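A Desk in Wiltlow for a Country Far Away

Tomomi Wada talks with Njoroge Kariuki, honorary consul for Flusovmont

Njoroge Kariuki makes the tea himself, and he will not be hurried over it. The consulate of Flusovmont in Wiltlow is two rooms over a pharmacy, with the flag in one and the kettle in the other, and by the time I had found somewhere to put my coat he had already asked after my drive, my parents and whether I took milk. He has been honorary consul for 10 years this September, and I had come to ask him what it is that he does all day, a question he tells me he gets at weddings.

"Passports," he says. "People think it will be something grander, and some of it is, I suppose, but mostly a person has lost a passport, or the passport has run out, or the baby needs one and the baby will not look at the camera." He laughs at this, and then tells me about a baby who took four tries, and I will spare you that one although I enjoyed it very much.

He isn't from Flusovmont. He was born in Kenya, studied civil engineering, and went to Flusovmont as a young man to work on the harbor wall at Wundov, meaning to stay one winter. He stayed nine years. When he moved to Wiltlow with his wife, who grew up two streets from that same harbor, the embassy wrote to ask if he would consider taking on the post. The old consul had retired and the seat had been empty for a while. "I thought they had the wrong address," he says. "I wrote back and said, you know I pour concrete, yes? And they said yes, they knew, and was I free in the evenings."

An honorary consul, for those who have never needed one, is not a career diplomat and in most cases isn't paid a salary. He keeps some fees to cover the rent and the postage, and he sends the rest on to the embassy in the capital. He can witness a signature, take in an application, visit a citizen in the hospital or in jail, and stand in a receiving line. He can't issue a visa on his own say-so, and he'd like that printed, please, as there was a man who came back three times.

The larger work these days is the agreement. Wiltlow and Wundov signed a cooperation agreement long before he arrived, back when both places still landed a good deal of fish, and it has been renewed several times since without anybody changing very much in it. The text promises friendship, the exchange of knowledge in marine matters, and visits by choirs. The choirs did come. The marine matters were thinner. So last year the two sides sat down to write a proper one, and it has taken, by his own cheerful account, far longer than it should have.

"We had a first draft in the spring that was 14 lines and everyone liked it," he says. "Then it went to the lawyers on both sides, and it came back with an annex." He holds his hands apart to show me the annex. "I am not complaining about lawyers. My daughter is one. But when you have a fishing town and another fishing town, and they want to send each other some young people to learn how to fix a boat, you would like it to be possible to say that on one page."

What the new agreement would do, if it's signed in the form he showed me, is set up a training exchange in three areas: boat repair, nursing, and the running of small ports. Nursing is the one he speaks of with most feeling. Under an older and quite informal arrangement, the college here has taken in student nurses from Flusovmont for a term at a time, and 212 of them have come through since it began. He has met nearly all of those who came in his own time, most of them at the bus station.

"I go to the bus station because somebody came to the bus station for me," he says, and he tells me about arriving at Wundov after dark with one suitcase and the wrong shoes, and about the foreman, a huge man who had brought a second coat. Mr. Kariuki still has the coat. It hangs behind the door of the room with the flag, and he got up to show me the lining, which his wife has replaced twice.

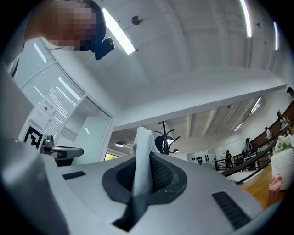
A white fabric strap, twisted up to a folded tip.

I asked him about money, since it's what readers write to me about. The town's share of the old agreement was 1,000 dollars a year, a sum set so long ago that it now covers, he says, the printing and one good lunch. The new draft asks for more, and asks the same of Wundov, and a shipping firm called Lazăr has offered to carry tools and teaching equipment across without charge when it has the room. He was careful here. There was a question at a public meeting in the summer over whether a private firm ought to be named in an agreement between two towns, and he thinks it was a fair question.

"They were right to ask it," he says. "Lazăr has been very decent with us, but a firm can be sold, a firm can change its mind, and then you have its name sitting in your treaty. Well - it isn't a treaty, I must stop saying treaty, the ambassador tells me off. So the name came out, and now it says 'such carriers as may assist.' That cost us about a month."

The ambassador is expected in Wiltlow before the end of the year to pay a courtesy call on the mayor, and I wanted to know what really goes on at a courtesy call. I have sat outside the door of a few, with my notebook, and seen people come out again looking pleased. He thought over this for quite some time.

"It is a visit to your neighbor," he said in the end. "You have perhaps one thing you want to talk about, the fence let us say, and you do not begin with the fence. You begin with how is your mother. Then there is the fence. Then there is cake and a photograph. The young people at the embassy, some of them, they want to begin with the fence, and I understand that, they have another meeting. But the mayor remembers who asked about the mother."

His part in such a day is mostly done beforehand. He finds out how names are said, on both sides, and writes them down the way they sound. He checks that the flags are the right way up (Flusovmont's has been hung upside down in Wiltlow twice, and once by him). He walks the route from the parking lot to the chamber with a watch, in his good shoes, and then walks it again more slowly, for the ambassador has a bad knee. He finds out what people can't eat. At the last visit he also stood in for the interpreter for most of an hour, and found himself translating a long story about a goat, the ending of which he hadn't seen coming and had to back up and fix.

There have been harder days. He won't give names, and I didn't press him, but he talked for a while about telephoning families. A sailor was taken ill off the coast here some winters ago and died in our hospital, and it was Mr. Kariuki who sat with him and then made the call. He learned the man's village, the name of the priest and the hour at which the sister would be home from work, so that she wouldn't hear it alone. "The paperwork for that is very long," he said, "and I was glad it was long. I had something to do with my hands." The sister sends a card every year. He keeps it in the desk and not out with the others.

We got onto the subject of the people who live here. There are roughly 2,000 people in the county with a family tie to Flusovmont, going by the consulate's own mailing list, and they don't agree on much. There are the families who came for the canneries, and their grandchildren, who want to know how to spell their own last names. There are the nurses who came back and stayed. Once a year they all come together in the church hall for the national day, and there is a long-standing quarrel over whether the fish soup should have tomato in it. The consul has a position on tomato. He has asked me to keep it out of the paper until the agreement is signed.

Would he do it for another term? The appointment comes up again next year and he is free to hand it on. He says his wife would like the evenings back, and that there's a young woman, one of those nurses as it happens, who'd be very good at it if she could be persuaded. She already does the Thursday-night kind of work, he says, the phone calls nobody has put on a calendar. He hasn't asked her yet. He wants the new agreement settled first so that she isn't handed an annex on her first morning.

By then it was well past five and the pharmacy had pulled its shutter down below us. A man had come up the stairs with an envelope and was standing in the doorway, apologizing, wanting to know if it was too late to have something witnessed. Mr. Kariuki asked him how his drive had been, and went to put the kettle on again.

The consulate of Flusovmont is open to callers by appointment. Anyone wishing to comment on the draft agreement can read it at the Wiltlow town clerk's office, at the front counter, annex included.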